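Open Day at Jallside: Common Questions

When is it?
Friday, July 3, 2026. Doors open at noon and the last group goes in at 5.

How long is a demonstration?
Each one runs 55 minutes, with time for questions at the end. The two-arm station is the second stop.

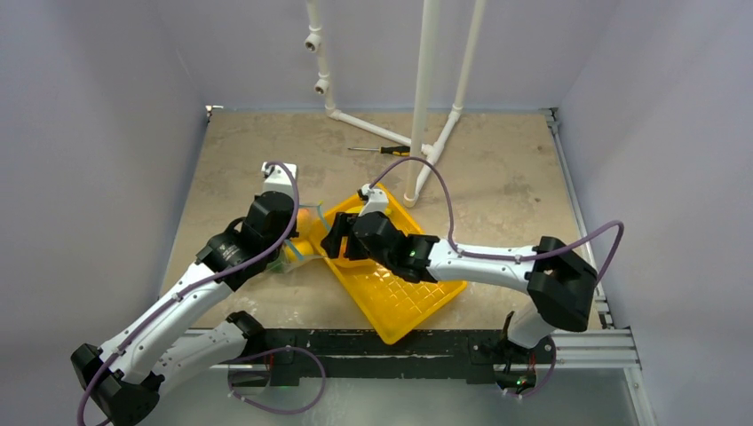 Can my kids come?
Yes, from age seven up. Children need an adult with them the whole time.

Do I need to book?
Please do - groups are small. Write to Qistina Tambunan at the Jallside front desk.

Is there parking?
Yes, behind the Trivow building. It's free for visitors.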